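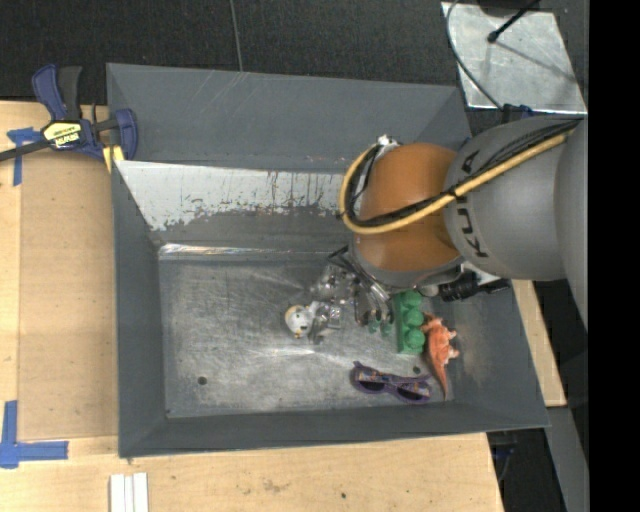

Minutes of the Bins and Fixtures Working Group
Held Apr 7, 2023, Litley workshop, meeting room 2
Present: representatives of Litley (chair and minutes), Bullon, Yammine. Apologies: Irton, written comments received and tabled.

Item 1. Condition of the metal bins

The chair opened with the condition of the sheet metal bins, carried over from the previous meeting. Bullon reported that the refinishing question had been deferred twice and asked for a decision. The group agreed that the paint is the main concern and that the metal underneath is a lesser one. On the large grey bin the white band along the lower part of the back wall is still solid at its top but has flaked to a ragged lower edge, with bare worn metal showing beneath it. Reddish-brown streaks and chips are scattered over the white. Yammine asked whether the reddish-brown was rust or residue. Not determined; a swab and a scratch test are to be done before any stripping. Scuffing of the bare floor was noted and accepted as normal wear.

Irton's written comments recommended repainting the band in the same white. Bullon opposed this on the grounds that a second coat over a failed first coat will lift in the same way, and that loose flakes end up among the contents. After discussion it was agreed that the bin be stripped to bare metal on the inside faces and left unpainted, subject to the outcome of the test. The outside faces are out of scope.

Decision 1.1: Inside faces to be stripped. No repainting.
Action 1.2: Bullon to carry out swab and scratch test and circulate the result by email.
Action 1.3: Litley to confirm the stripping method. Mechanical preferred. Chemical stripper only if the fold at the base of the back wall cannot be reached with a pad.

Item 2. Holes in the bin floor

Yammine raised the small round holes in the floor of the same bin. Two options were put: plug them, or leave them open as drainage when the bin is washed down. Yammine's position was that small parts, in particular screws from spectacle hinges, can drop through and are then lost under the bin. Litley noted that the tabletop below is timber and should not be taking wash water in any case, so the drainage argument only applies when the bin is lifted off and cleaned outside.

Agreed to trial removable rubber plugs, to be pulled for washing and refitted after drying. Plugs to sit flush or slightly below the floor surface so that flat items do not rock on them. Bullon asked that the plugs be a colour that shows up against bare metal. Agreed, colour left to the purchaser.

Decision 2.1: Removable plugs on trial until the end of April.
Action 2.2: Yammine to measure hole diameters and order plugs.

Item 3. Item stock

Litley tabled the stock list. The list stands at 217 items across all categories, of which 33 are eyewear (sunglasses, reading glasses and safety glasses together). The eyewear category has the highest rate of withdrawal. Causes recorded are bent arms, scratched lenses and missing nose pads.

Bullon proposed that sunglasses with scratched lenses be kept in use where the frame is sound. Yammine did not object but asked that they be marked on the list, as scratched and unscratched lenses look different under the overhead lights. Agreed. The list will have one extra column for lens condition with the entries "clear", "light scratching" and "heavy scratching". No photographs are required for the list.

Irton's comments asked for cases or pouches for all eyewear in storage. The group considered individual cases too bulky for the present shelving. Soft pouches accepted. A divided tray was suggested as an alternative and will be priced at the same time.

Decision 3.1: Lens condition column to be added.
Action 3.2: Litley to amend the list and check the eyewear entries against the shelf.
Action 3.3: Yammine to price soft pouches and one divided tray.

Item 4. Glare

Bullon reported complaints about reflections off bare metal. The strip at the fold between the back wall and the floor is the worst place, and shiny items are hard to pick out against the floor by eye. Stripping the remaining paint under Decision 1.1 will increase the bare area, and the group acknowledged that the two items pull against each other. Options discussed were a matte liner, a light bead blast of the floor, and diffusers on the overhead lights. The liner was not favoured - it shifts and has to be cut for the holes. Bead blasting can be done in the same visit as the stripping if the contractor has capacity.

Action 4.1: Litley to ask for a combined quote, stripping and bead blast, inside faces only.
Action 4.2: Bullon to check whether diffusers for the existing fittings are still supplied.

Item 5. Costs

Approved spend on fixtures to date is $665. A further $133 was approved for plugs, pouches and cleaning pads. The combined quote under Action 4.1 will be considered separately and is not covered by this amount. Receipts go to Litley.

Item 6. Other business

Yammine asked that the tabletop be checked for scoring when the bin is next lifted. Felt pads were suggested, then withdrawn, as they hold water. Thin rubber strip to be tried from existing offcuts.

Labels on the storage shelves are peeling and will be reprinted once the list has been amended.

Next meeting to be set by email after the test result is circulated. Meeting closed 11:40 am.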